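The right arm let go of the basket again

I lost most of May to one fault, so I am writing it down while I still remember the order of things.

The job is simple on paper. The left arm puts fruit in the basket, the right arm takes the basket by its handle, lifts it, holds it for a moment and puts it down further along the table. We call the setup Lustis, and the program that runs it is Truditau. By the end of April it was doing the whole thing without help and I had stopped watching every run.

Then the right gripper opened in mid-air. The basket dropped, the fruit went everywhere and a lemon rolled under the bench. Nothing in the log except a line saying the gripper had lost its position and gone back to its default, and the default is open. I restarted it and it ran fine for the rest of the afternoon.

It came back the next morning, and again after lunch. I blamed the weight first and took half the fruit out. No change. Then I blamed the gripper and turned the closing force down, which only made the handle slip, a different problem that cost me another day.

What I should have done at the start was write down the arm's pose each time. Once I did, it was plain enough. Out of 200 lifts it failed in 18, and every one of those was with the wrist turned well over and the elbow high. In that position the cable was being pulled at the plug. It didn't come out, it just lost contact for up to 480 milliseconds, and that was long enough for the gripper to reset.

I swapped the cable for a longer one from Cellano and left more slack at the elbow. I also wrote to Alvarado, who supplied the grippers, to ask why losing contact means opening. They said it was a setting and told me where to find it. It now holds its last position — I would have liked that to be how it came out of the box.

The safety side bothers me more than the fault did. Toy fruit in a basket is harmless, but I had been reaching under that arm to straighten things between runs. I don't now. Arms are stopped before hands go in, and a heavier load doesn't get lifted until the light one has done 600 clean runs in a row.

It is partway through those now, with the right gripper going in for the handle as it should. 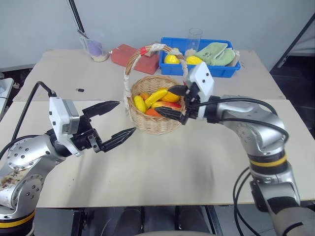
Still to do

Tie the cables on the left arm the same way. Get the log to record the pose by itself. Find the lemon.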